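식탁 위에 아무것도 두지 않는 것이 정답일까

정리에 관한 글을 읽다 보면 거의 빠지지 않고 나오는 문장이 있다. 식탁 위에는 아무것도 두지 말라는 것이다. 물건 하나가 놓이면 그 옆에 다른 물건이 따라오고, 일주일이면 식탁이 창고가 된다고 한다. 나도 몇 년 동안 그 말을 따랐다. 밥을 먹고 나면 행주로 닦고, 의자를 밀어 넣고, 상판이 끝에서 끝까지 보이게 해 두었다. 지금은 그렇게 하지 않는다. 이 글은 왜 생각을 바꾸었는지에 대한 것이다.

먼저 빈 식탁의 장점은 인정한다. 닦기 쉽다. 장을 봐 온 날 봉투를 바로 올려놓을 수 있다. 손님이 갑자기 와도 부끄럽지 않다. 우리 집 식탁은 네 사람이 앉으면 팔꿈치가 닿는 크기라서, 물건이 조금만 있어도 접시 놓을 자리가 모자란다. 식구가 많고 식탁이 작은 집이라면 비워 두는 쪽이 맞을 것이다.

문제는 빈 식탁이 생각보다 오래 비어 있지 않는다는 데 있다. 지난 2월에 나는 저녁마다 잠들기 전에 식탁 위에 무엇이 있는지 공책에 적어 보았다. 고지서, 충전기, 아이 학교에서 온 안내문, 뜯지 않은 택배가 번갈아 나왔다. 매일 비웠는데도 매일 찼다. 식탁이 비어 있으니 누구든 잠깐 내려놓아도 되는 곳으로 여긴 것이다. 나부터 그랬다. 현관에서 들고 들어온 물건을 놓을 때 가장 먼저 보이는 빈자리가 식탁이었다.

그러다 식탁에 꽃병을 하나 놓았다. 특별한 계획이 있었던 것은 아니고, 선물로 받은 수국을 둘 곳이 없었다. 며칠이 지나자 고지서가 식탁에 올라오지 않았다. 꽃 옆에 우편물을 던져 놓는 일이 어색했던 모양이다. 꽃이 시들어 치우고 나니 다시 종이가 쌓였고, 새로 꽃을 꽂자 또 줄었다. 한 집에서 있었던 일이니 법칙이라고 할 수는 없다. 그래도 나에게는 충분한 근거가 되었다.
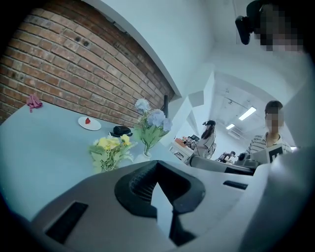

자리에 주인이 있으면 사람들은 그 자리를 함부로 쓰지 않는다. 식탁 위의 물건도 마찬가지라고 본다. 다만 아무 물건이나 그 역할을 하지는 못한다. 휴지 상자나 약통은 오히려 다른 물건을 부른다. 약통 옆에는 체온계가 오고, 체온계 옆에는 건전지가 온다. 꽃이나 과일은 그렇지 않다. 보기 위해 놓았다는 것이 분명하기 때문에, 그 옆에 쓸모로 놓는 물건이 들어오면 금방 눈에 띈다.

이탈리아에서 오래 살림을 가르친 아순타 카타네오(Assunta Cattaneo) 선생의 강연을 들은 적이 있다. 선생은 식탁을 차리는 일과 식탁을 치우는 일을 따로 가르치지 않는다고 했다. 식사가 끝난 식탁도 하나의 상차림이고, 다음 식사까지 몇 시간을 그 모습으로 지내야 하니 무엇을 남길지 정해야 한다는 설명이었다. 나는 이 말이 정리 책 몇 권보다 쓸모 있었다. 무엇을 버릴지를 묻는 책은 많지만 무엇을 남길지를 묻는 책은 드물다.

그 뒤로 내가 정한 기준은 단순하다. 식탁에 남기는 것은 3가지를 넘기지 않는다. 꽃 하나, 작은 접시 하나, 그리고 천 하나다. 꽃은 마주 앉은 사람의 얼굴을 가리지 않는 높이로 꽂는다. 접시에는 과일을 한두 알만 올린다. 천은 손을 닦는 데 쓰고, 더러워지면 바로 바꾼다. 네 번째 물건이 올라오면 그날 안에 제자리로 보낸다. 제자리가 없는 물건이면 그때 제자리를 만든다.

접시에 과일을 한두 알만 두는 것을 두고 가족들은 인색하다고 했다. 처음에는 나도 큰 그릇에 귤을 가득 담았다. 그런데 가득 담은 그릇은 아래쪽부터 무르고, 무른 것을 골라내는 일이 또 하나의 집안일이 된다. 적게 올려 두면 그날 먹고 그날 채운다. 남은 과일은 냉장고에 있으니 모자랄 일도 없다. 딸기처럼 금방 상하는 과일은 특히 이렇게 하는 편이 낫다.

돈 이야기도 해야겠다. 이런 글을 쓰면 그릇부터 새로 사야 하느냐는 질문을 받는다. 폰다크(Fondach) 매장에 가면 상차림용 꽃병과 접시를 묶어서 파는데, 최대 128유로까지 하는 것도 보았다. 살 필요가 없다고 생각한다. 꽃병은 맑은 유리로 된 것이면 잼 병이라도 괜찮고, 접시는 집에서 가장 작은 흰 접시면 된다. 나는 커피잔 받침을 쓴다.

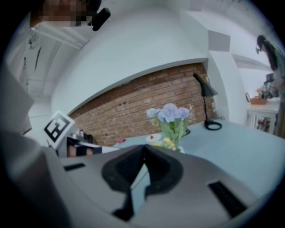

수국을 꽂은 유리 꽃병과 작은 흰 접시. 상판에는 검은 스탠드와 작은 분홍색 물건도 놓여 있다.

꽃은 생화여야 하느냐는 질문도 있다. 나는 생화를 좋아하지만 조화를 써도 상관없다고 본다. 물을 갈아 줄 시간이 없는 사람이 생화를 꽂으면 일주일 뒤에는 시든 꽃이 식탁을 차지한다. 그럴 바에는 조화가 낫다. 조화를 쓸 때는 먼지를 털어 주어야 하고, 계절이 바뀌면 한 번쯤 색을 바꾸는 것이 좋다. 같은 꽃이 한 해 내내 있으면 식구들 눈에 보이지 않게 되고, 그러면 옆에 고지서가 다시 놓인다.

반대 의견도 들었다. 아이가 어린 집에서는 유리 꽃병이 위험하다는 말, 고양이가 있으면 꽃을 둘 수 없다는 말은 모두 맞다. 그런 집에서는 꽃 대신 나무 그릇이나 접은 천을 두면 된다. 식탁에서 일을 하는 사람도 사정이 다르다. 노트북과 서류를 하루 종일 펼쳐 놓는다면 물건을 한쪽 끝으로 모아 두고 나머지를 작업대로 쓰는 편이 현실적이다. 우리 집도 연말 정산 때에는 그렇게 한다.

내가 동의하지 않는 것은 빈 식탁을 부지런함의 증거로 보는 태도다. 비어 있는 상판을 지키려고 하루에 몇 번씩 같은 물건을 옮기는 사람을 여럿 알고 있다. 나도 그중 하나였다. 그 시간에 우편물 바구니를 현관에 하나 두었으면 해결될 일이었다. 식탁을 몇 번 닦느냐보다 식구들이 거기 앉고 싶어 하느냐를 먼저 따져 보는 것이 옳다.

요즘 우리 집 식탁에는 노란 꽃이 있다. 어제는 아이가 그 옆에 줄넘기를 올려놓았다가, 말하지 않았는데 도로 가져갔다.

문의: 편집부 독자 의견란 | 2019년 11월 4일 게재 | © 플탐(Plultham) 생활 칼럼. 무단 전재 금지 | 맨 위로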